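4.3 Preparing loose sheets for the feeder

Before loading the Drusard document feeder, square the stack by hand at a clear desk. The feeder tray holds up to 100 sheets of plain paper. Divide longer jobs into batches.

1. Remove all staples, clips and adhesive notes.
2. Lay the stack on the desk in portrait, printed side up.
3. Press lightly on the left and right edges with both hands until the sheets lie flat.
4. Lift the stack upright, with your thumbs on the front page, and let the sheets fan slightly.
5. Tap the bottom edge on the desk, then turn the stack and tap one long edge.
6. Repeat steps 4 and 5 until no page edge stands out by more than 2 mm.

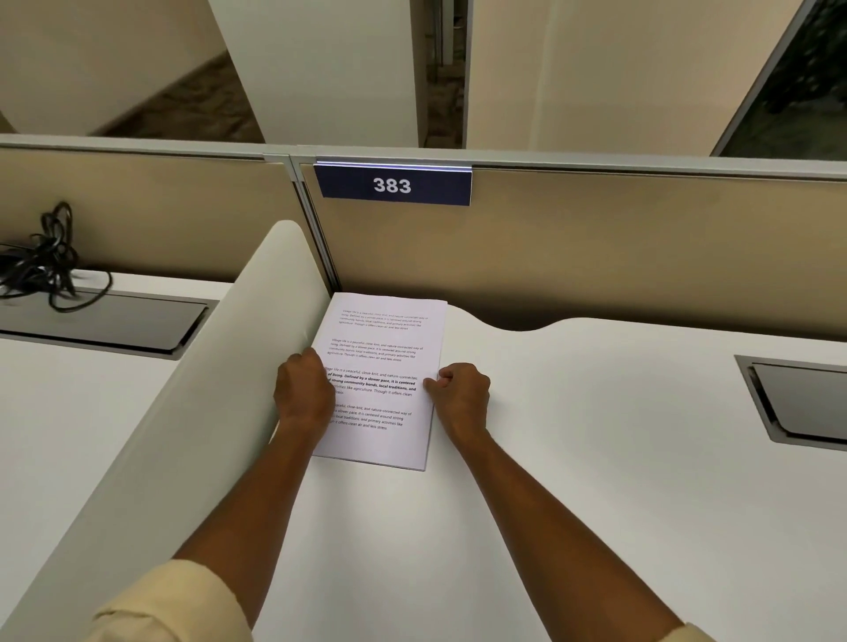
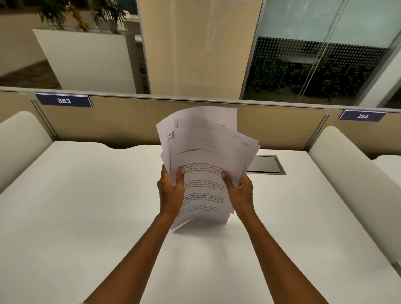

PAPER HANDLING > LOOSE SHEETS

Proof sets that repeat the same paragraph in several sizes and weights are easy to put out of order, as the pages look alike. Number the sheets in pencil in the bottom margin before squaring them.

NOTE: Curled sheets may feed at an angle. If the top edge still curls after step 6, place the stack face down under a flat weight for 12 minutes and start again from step 2.

CAUTION: Do not square the stack against a fabric desk screen or partition. The surface gives way and the corners will bend.

CAUTION: Keep the stack clear of any cable opening or power module in the desktop. Single sheets can catch on a raised lid.

7. Check that all sheets face the same way.
8. Place the stack in the tray, top edge first, and slide the side guides in until they touch the paper. Do not force them.

For heavier stock, see 4.4. For bound or folded originals, use the flatbed (section 5).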